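Do Paper Towels Beat Cloths? A Kitchen Waste Study

Wilma Maes and Zinash Gebreyes
Project report, 6 May 2022

Why we picked this

Our school cafeteria switched from cloth wipes to paper towels last October. A notice by the door said the change was "cleaner and greener." We wanted to know where that claim came from. We asked in the office and were told it came from the supplier's leaflet, and the leaflet gave no source at all. That made us doubt the whole thing, so we set up our own small test.

What we did

We used 7 lunch tables and watched them over 2 school weeks. In the first week the tables were wiped with cotton cloths, and in the second with paper towels from the same supplier. After each lunch we weighed the used paper, or, in the cloth week, wrote down how many cloths went to the wash. We also rated how clean each table looked on a scale from 1 to 6. Wilma did the weighing and Zinash did the rating, so the ratings all come from one pair of eyes. That is a weakness, and we come back to it below.

We did not test for germs. Some posters we found online talk about germs as if any wiping method could be judged by looking at it. We don't think it can, and we have left the word "cleaner" alone except where we mean "looks cleaner." 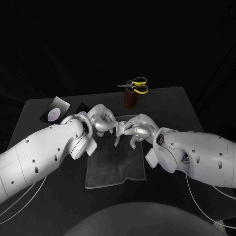 Figure 1. Small crumpled white piece, held between two robot hands.

What we found

On looks, there was very little between them. The cloth tables got slightly better ratings on days with pasta sauce, and the paper tables did slightly better on days with crumbs and nothing sticky. On most days Zinash gave both the same score. If someone wants to say paper wins on looks, our notes don't back them up.

Waste was another matter. In the paper week we threw out 110 towels. In the cloth week nothing went in the trash from wiping, but the cloths had to be washed, and washing takes hot water, soap and power. We asked if we could see the laundry bill and were told it is not split up by item. So we can say how much paper was used, but we can't say what the cloths cost the planet, and we doubt the people who wrote the leaflet could either.

The towels are sold as "made from recycled fiber." The pack does not say how much of it is recycled. We wrote to the supplier to ask and got back a second copy of the leaflet.

Problems with our test

The menus were different in the two weeks, which could explain the sauce result by itself. Zinash knew which week it was when she gave her scores, and she admits she likes cloths better. The kitchen staff also knew we were watching - they may have used fewer towels than usual, or more.

A fairer test would swap methods between tables on the same day and have the rater come in after the wiping is done. It would also need a meter on the washing machine.

Where we stand

We would take "greener" off the notice until somebody can show the numbers behind it.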